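Workshop tips: Running a tabletop station alongside automated sorting

Bench setup

When a sorting line is automated, the hand work does not go away. It moves to the benches, where people prepare containers, clear jams and record the handling tasks the machine will take over later. At Starnska this changed the job of the packing staff within two months. Most of the lifting went to the line. The time saved went into setup, checking and demonstration work with hand-held grippers.

Set the table height to the person doing the shift. A gripper adds length to the hand, so the elbow ends up higher than it would when picking up the same item with the fingers. Lower the table slightly from normal packing height and test with both arms before starting.

Use one container per task. Rigid plastic with handle cutouts is easier to grip than a soft bin, and a plain interior makes leftover parts easy to find. Wipe it out between runs.
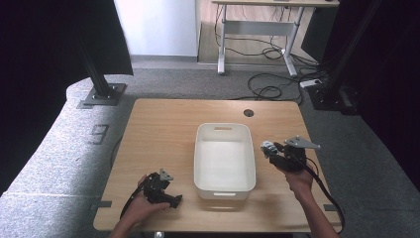

Keep cable slack on the outer side of each arm. A cable that crosses the work surface will drag small parts and catch on container rims. Leave enough length for a full reach to the far edge of the table, then secure the rest below the tabletop. Check connectors at the start of each shift and again after lunch.

Close the gripper on a rim slowly. Fast closing tips light containers and gives a poor recording. If the container slides, reset it and repeat the whole motion. Partial repeats have to be cut out afterward, and that takes longer than a second attempt.

Rotation and rest

Forearm fatigue is the main complaint at these stations. Gareth Fairclough, who plans the shifts, moves people off the grippers after two hours and puts them on inspection or restocking. Almost 8 hours of mixed work is manageable. The same shift spent entirely on grippers produced sore wrists and careless placements by midafternoon.

Pay grades should be settled before the tasks change. Packers at the Hutapea site were doing technician work for most of the spring under their old job title. The titles were corrected in July, and the dispute used up much of the goodwill the new line had earned.

Floor and storage

Route power away from the standing area. Coil spare cable and hang it on a hook at the end of the shift. Store grippers with the jaws open and nothing resting on the mounting plates. Log any loose bracket on the station sheet and tag the tool until it has been tightened.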